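Lerholm Table Linen Module - Set-up Guide
Section 6: Cloth handling tasks

Revision 2020-09-14
Section owner: Peiyu Fu

6.1 Scope

This section covers the set-up and running of cloth handling tasks with the Lerholm two-finger gripper, both on the fixed arm and as the hand-held tool. It applies to tablecloths, runners, napkins and tea towels. It does not apply to fitted sheets, clothing or anything with a zip. For rigid items see Section 5.

Read 6.2 before planning any work. Most support requests about cloth come from sites that have planned for a complete chore when the module supports only certain steps of it.

6.2 What the module can and cannot do

Cloth is harder for a machine than crockery. A cup keeps its shape when it is picked up. A tablecloth takes a new shape each time it is touched, and much of it is hidden under itself. The module handles this by working in short moves: find an edge, grip it, lift a little, look again. It is slow. A person straightens a table in less time than the arm takes to choose its first grip.

Supported without supervision:
Gripping a visible edge or strip of cloth that stands clear of the surface.
Pulling a gripped edge in a straight line of up to 200 mm.
Laying a napkin flat when the starting fold is known.

Supported with an operator present:
Smoothing a single wrinkle on a cloth that is already on the table.
Lifting one layer from a stack of two.
Straightening a cloth with other items resting on it.

Not supported:
Spreading a crumpled cloth over a bare table.
Folding anything larger than a tea towel.
Judging whether a cloth is clean.

The last item is asked for often. The module has no test for stains, and on patterned cloth the printed motifs are regularly taken for marks. Leave this to the operator.

6.3 Before you start

1. Check that the controller software is the version shipped with the Stamaseck update or later. Earlier versions have no cloth mode.

2. Clear the area beside the table so that the arm or the operator can reach both long sides.

3. Decide which items may stay on the cloth. The software treats each as an obstacle and will not pull towards it. More than three or four items close together will usually be merged into one large obstacle, and the module may then refuse the task.

4. Set the room lighting and leave it alone. Daylight from one side is acceptable. Strong sun across white cloth is not, as shallow wrinkles disappear from the camera's view.

5. Wipe both fingers with a dry lint-free cloth. Do not use spray cleaners or hand cream.

Note: Plain white cloth on a pale table is the hardest combination. If you have a choice, begin with a cloth that has a printed pattern or a coloured hem.

6.4 Setting the grip

The factory setting is for rigid items and is too strong for cloth. It will not usually tear cotton but it leaves a crease, and the crease is then detected as a wrinkle on the next pass.

1. From the main menu choose Task, then Cloth, then Grip.

2. Select the weight of the cloth: Light, Medium or Heavy. Choose Light for napkins and thin cotton, Heavy for lined or padded cloth.

3. Place a spare piece of the same cloth between the fingers and press Close.

4. Pull the cloth by hand, gently and in line with the fingers. It should hold at first and slip when you pull harder. If it slips at once, raise the setting by one step. If it does not slip at all, lower it by one step.

5. Press Save. The value is stored under the name of the cloth type, not the name of the task.

CAUTION: Keep fingers, hair and sleeves away from the linkage when it closes. The pinch points are at the pivots as well as at the tips.

CAUTION: Do not use the grip setting for cloth on glass or ceramics. The item will fall.

6.5 Recording a task by hand

A new cloth task is taught by demonstration. The operator does the job with the hand-held tool while the tool records what its camera sees and how far the fingers are open. The arm later works from these recordings.

1. Hold the tool by the grip panel with the fingers pointing towards the work.

2. Start the recording with the fingers open and clear of the cloth.

3. Approach the edge slowly. Bring the fingers in low, so that one passes under the cloth and the other over it.

4. Close the fingers on a narrow strip. A small grip is better than a large one - a thick bunch of cloth hides the edge and gives the arm nothing to copy.

5. Lift just enough to see the cloth separate from what is under it. Pause.

6. Pull, smooth or lay down as the task requires, then open the fingers and move away.

7. Stop the recording. Mark it Good or Discard before starting the next.

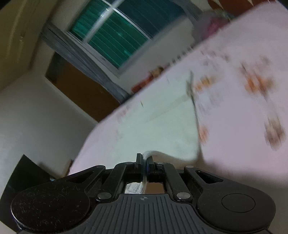

Tilting the tool during a recording is permitted. The camera moves with the wrist and the software corrects for the angle, provided the fingertips stay in view. Avoid fast turns, as a blurred recording will be rejected at upload.

Record the failures too if they end in a recovery. A slipped edge that is picked up again within the same recording is useful to the arm. A slipped edge followed by the operator's free hand coming in to help is not, and should be marked Discard.

6.6 How many recordings are needed

The Pidthorpe trial in August used 861 recordings of one task, lifting and straightening the edge of a tablecloth, on 19 different cloths. The resulting task ran acceptably on cloths that resembled those in the set and poorly on anything stiffer. Coated cloth was the worst case. It springs back when released and the arm goes on correcting it until the time limit.

For a single cloth on a single table, fewer recordings will do. For general household use the present advice is 3,000 or more, spread over as many rooms and cloths as can be arranged. Repeating the same move in the same place adds very little.

6.7 Fault messages

E41 Edge not found
The cloth lies too flat or the lighting is too even. Raise a corner by hand and retry.

E42 Slip during pull
Grip setting too low, or an item is holding the cloth down. Check for items first.

E43 Two layers gripped
Common on lined cloth. Use Heavy and repeat. If the fault returns, mark the cloth as Lined in the cloth list.

E47 Time limit reached
The arm has made the allowed number of corrections without success. Do not simply extend the limit. Inspect the cloth and finish the job by hand.

6.8 Care after use

Remove loose threads from the pivots with tweezers once the tool is switched off. Dust and surface scratches on the outer casing do not affect operation. Worn finger pads do, and should be replaced in pairs with parts from the Gu spares kit. Repeat the grip setting in 6.4 after fitting new pads.

Store the hand-held tool with the fingers slightly open. For charging and upload of recordings, go to Section 7.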